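I gave the sim two weekends. Verdict still out

Thursday, October 20, 2022

I have been hearing since April that I should stop wearing out real hardware and do my gripper comparisons in simulation. Guido Piras has been the loudest. His argument goes that you can swap fingers in a config file, run 1000 grasps while you sleep, and pick the winner over coffee. My argument has always been that the winner over coffee is the winner at being simulated.

Anyway, I caved. I got a two-arm setup running in Clunulora, a table, a few props, parallel grippers on both sides, and I set out to compare two sets of fingers: the slanted Vellier ones I already own in metal and the straight Dondberg ones I keep almost buying. Same arms, same controller, same objects. I also wanted to know whether the wrist view is good enough to line up a grasp by itself, or if I would have to lean on the wide camera the way I do in my garage.

The wrist view worries me. When the gripper gets down close to a box, the fingers take up the bottom corners and most of what's left is table. Take a small offset, say the box sitting nearer the right finger than the left. I can see that. How far off it is in millimeters, I can't tell, and neither could the little alignment script I wrote. And the table is one smooth brown with nothing on it to judge distance by. My real bench is scratched to pieces, and I now suspect those scratches have been doing half my calibration for me.
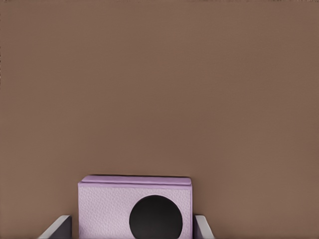
Morena Carbone read a draft of this and wrote back that I was blaming the camera for a controller problem. Her view is that if you close slowly and let the finger that touches first stop and wait for the other, a few millimeters of offset doesn't matter, and that I'd know this if I ever turned my closing speed down. She also thinks two sets of fingers is too few to call it a comparison.

Fair on the second point. On the first, I tried it. Slower closing did help with the boxes. It also made every run take forever, and in the sim the contact is so forgiving that I don't trust the improvement. I had objects getting dragged sideways by a fingertip and staying perfectly upright the whole way. Try that on a bench with a light carton and see what you get.

So, numbers, for whoever wants them. I ran 600 grasps with each set. The Velliers dropped 14. The Dondbergs dropped two. If you sell Dondberg fingers you may stop reading here and go print that on a brochure.

I don't believe it, though. Nearly all of the 14 came from one pose, where the slant meets the top of a box and the physics seems to get confused about which face is touching. I have done that same grasp in the garage with the metal fingers more times than I care to think about and it's boring. It holds. What I measured, I think, is how well somebody modeled a slanted edge.

The wide view is where I started to soften a little.
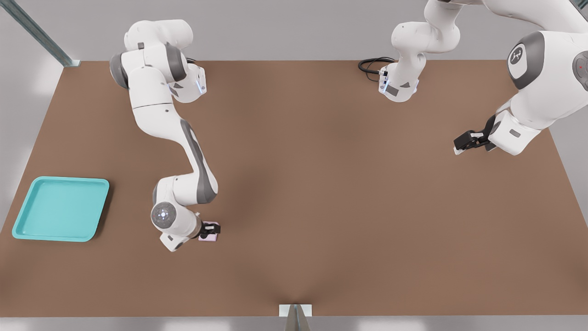

With both arms to look at, I could at least sort out reach, and reach is something I'm willing to take a simulator's word for. It's geometry. I found a handover position that I'd been getting wrong for months because one elbow always ended up somewhere stupid, and I fixed it in an evening without bending anything. That alone probably paid for the first weekend.

The second weekend I'm less sure about. I spent most of it changing friction values until the results looked like what I expected, and if you have to do that, what are you learning? Guido says everybody tunes friction. I'm sure they do.

Next I'm going to borrow a pair of the straight fingers from Graziella Longo and run the bad pose on the bench, fast close and slow close, with the same size box. If the Velliers really do slip there I'll say so and Guido can have his coffee. Until then I'm keeping the sim for reach and cable routing and ignoring its opinion on fingers.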